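Buying local: is the Pollby made-here label worth anything?
Started by gumboot_ed, Friday 7:14 am

gumboot_ed wrote:
So council wants every shop on the Pudham strip to put up the Pollby Made sticker by October. Went into the hardware place yesterday and half the stuff under the sticker was packed here, not made here. Is there a rule on this or do they just hand them out??

tramline68 wrote:
There is a rule. 50 per cent of the cost has to be local labour or materials. Packing counts as labour. That's the loophole and everyone knew it when it went through.

saltbush wrote:
Don't love the sneering at packing. My sister packs at Sandoval, it's a job, it's in Pudham, she pays rates. What do you want them to do, grow the plastic in the back paddock

gumboot_ed wrote:
Not sneering. Just think "made" should mean made. Call it Pollby Packed and I'll shut up.

quollity wrote:
We make stuff. Actual stuff, in a shed off the ring road. Paid the fee, filled in 38 pages, got the sticker. Sales since: no different. What did help was the Prunamier shop putting us near the till. So label or no label, shelf space is what matters imo.

Anyway this is the bench, mostly bare.

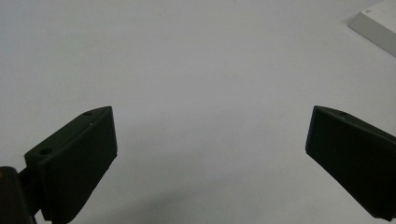

White top, bit of shadow on it.

Would rather have the fee back and spend it on a second bench tbh.

tramline68 wrote:
38 pages for a sticker. There's your tax dollars.

saltbush wrote:
@quollity what's the fee these days? It was free the first year

quollity wrote:
2000 for the year. Less if you've got under five staff but you have to ask, it's not on the form.

gumboot_ed wrote:
TWO THOUSAND. For a sticker the packers get as well. Right.

bin_night wrote:
Going against the grain here but I look for it when I shop. Paid over 50 bucks more for a local stool last month and it's a better stool. If the label gets people to turn the thing over and read the bottom then it's doing somthing.

tramline68 wrote:
You'd have bought the good stool anyway. You can tell by sitting on it.

bin_night wrote:
Wouldn't have known it was there. They had it down the back behind the imports.

quollity wrote:
Which is my point about shelf space lol

saltbush wrote:
Can we agree the percentage should be printed on it? 50, 68, whatever it is. Then ed can have his made-made stuff and the packers aren't getting kicked.

gumboot_ed wrote:
I could live with that. Doubt council will, they've allready printed the stickers.

tramline68 wrote:
Printed where though

saltbush wrote:
Don't start. Submissions close 5 pm next Friday, form's at the library desk. I'm putting in for the percentage. Quollity can you put in about the fee, they'll listen more to someone who's paid it

quollity wrote:
Yep will do tonight if the orders are out the door.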